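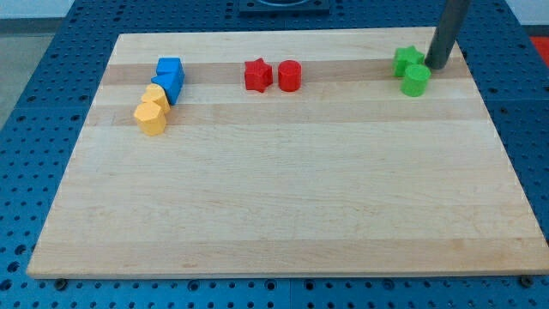 Fig. 1. Edge-glued maple board with colored plastic shapes on top.

Wood for People Who Make Things – Handout 3: Why Boards Move
Caoimhe Hegarty, 20 Jan 2025

Okay, so last time I got carried away with bark and we ran out of minutes before the part that matters most if you ever want a drawer that opens in August. These notes cover what I skipped plus what we did in class today. Read them before you start the tray project, please!

Wood and water

A living tree is full of water, and I mean full. Some of it sits loose in the hollow middle of the cells, like water in a straw (we call that free water), and some of it is soaked into the cell walls themselves (bound water). When a log dries, the free water goes first and the wood hardly changes size at all. It just gets lighter. Then the cell walls start to give up their water, and that's when the shrinking starts. The changeover has a name, the fiber saturation point, and yes, you need to know it.

After that the board never really settles. It takes in moisture when the air is damp and lets it go when the heat comes on in winter. Varnish slows this down. It doesn't stop it, whatever the can says.

Three directions

Wood doesn't shrink evenly. Along the length, hardly anything – you can ignore it for furniture. Across the growth rings (radial) it shrinks a fair bit, and around the rings (tangential) it shrinks most, often close to double the radial amount. I had you draw the end of a log with a slice taken out for exactly this reason. If you missed that, copy it from somebody, it's worth having in your notebook.

Now think about a flat-sawn board. The rings make long curves across the end. The outer face has more of that "around the rings" direction in it than the inner face, so as it dries the board cups, and it cups away from the heart. I remember it as the rings trying to straighten themselves out, and so far that has never let me down.

A quick sum

Take a shelf that is 1000 mm long and suppose it's a species that moves 2 percent across the grain between your damp season and your dry one. If the grain runs the long way, the length stays put and the width moves. Turn the grain the other way and you've got 20 mm of movement to hide. Try hiding that in a picture frame.

Gluing up panels

Narrow strips glued edge to edge make a panel that stays flatter than one wide plank, mostly because each strip can only cup a little. The panel as a whole still gets wider and narrower, so leave it room. Don't glue it into a groove, and don't screw a strip across the back with tight round holes. Slot the holes!

People argue about flipping every other strip. I used to be strict about it and now I go by looks and which way the grain wants to plane.

For next class

Bring your offcut, measured across the width in two places, and write the numbers on the wood in pencil. Read chapter 9, skip the kiln tables.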